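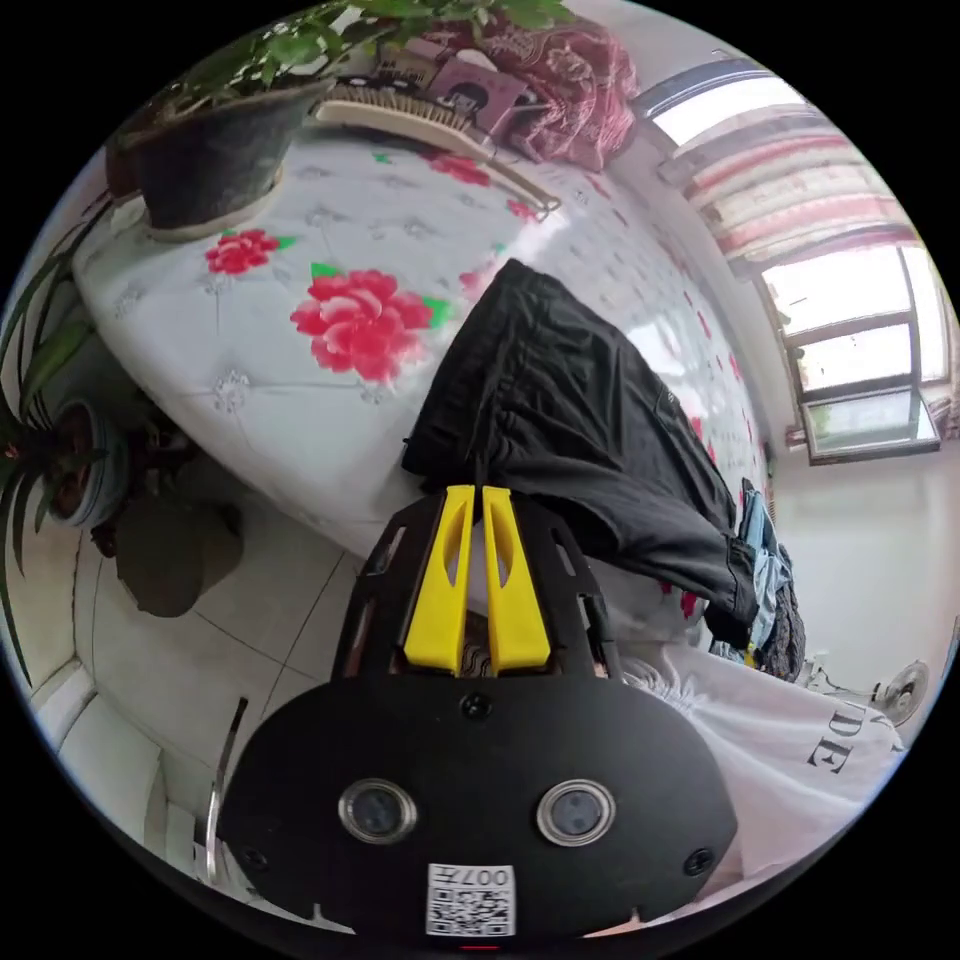

Photo: Zohreh Bagheri

Ticket: bedspread, guest room, Dorholm
Opened 2024-06-14 by Z. Bagheri
Status: open

Problem: The white quilted spread with the peony print puckers after every wash. I can't tell how bad it is with clothes lying on it and a potted plant standing at one end.

Tried so far: cool wash, spin at 600, line dried. Still puckers.

Reply, A. Leemans: Please move the plant and its saucer off first – a full pot pulls the quilting down. Trousers and the rest to the wardrobe. Then wash at 300 spin and dry flat.

Z. Bagheri: Will do. The brush goes back in the hall too. Leave this open until the next wash.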